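Istley Election Observers Network Publishes Full Findings From November Vote

ISTLEY, Thursday, December 16, 2021 — The Istley Election Observers Network today released its full report on the November district elections, the first to be watched by independent local observers from the opening of the polls to the signing of the final tally sheets. The report is free to read and covers every polling station in the four wards of the district.

The network sent 489 trained observers to the polls, working in pairs and in shifts. They came from farms, high schools, bus depots and law offices, and a good many of them had never set foot in a counting room before. Of those, 393 stayed through the count itself, which in the Rudley ward ran until well after sunrise!

"I have wanted to see this happen in our district for years," said Areeba Tanoli, director of the network. "People sat on hard chairs all night with a pencil and a form, and they wrote down what they saw. Now anyone who voted can read it, and so can anyone who stood for office and lost."

The report finds that voting was calm and orderly at most stations. Doors opened on time across the Jadoon ward, and party agents from all sides were allowed to stand where they could see the ballot boxes. Observers also praised the poll workers, many of whom explained the new ballot paper again and again to long lines of voters without losing their patience.

It also sets out problems that need fixing before the next vote. Observers were turned away from 9 stations for part of the day, in most cases because the presiding officer had not been told that their badges were valid. Two candidates reported that their posters were torn down overnight, and a rally in Vedus was moved at short notice to a lot outside town. The network has asked the district election office for a written account of each case.

"We were let in late at my cousin's station, and that is in the report too, with the time," Tanoli said. "I'm thrilled with what our people did. I'd be even happier if next time every officer had our letter in hand before breakfast."

The network makes four main requests. It wants observer badges to be recognized in a written notice to all stations, tally sheets to be posted on the door of each station on the night of the count, rules for rally permits to be the same for every party, and a fixed deadline for answering complaints. The district election office has received a copy of the report and has agreed to meet with the network in the new year.

Public readings of the findings will be held in all the wards, starting in Vedus, where the town library has offered its main hall. Each reading will leave plenty of time for questions, and observers who served in that ward will be there to answer them. Printed copies will be on hand for people who would like to take one home — bring a neighbor!

The network takes no money from parties or candidates.

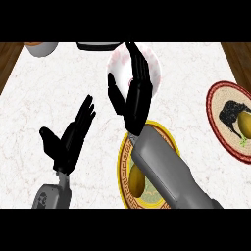 Sign-up for new observers is open now at the network's office in Istley and at each of the public readings. Training takes two evenings, and no experience is needed. Reporters who would like to speak with Areeba Tanoli or with observers from a particular ward can ask for an interview at the same office.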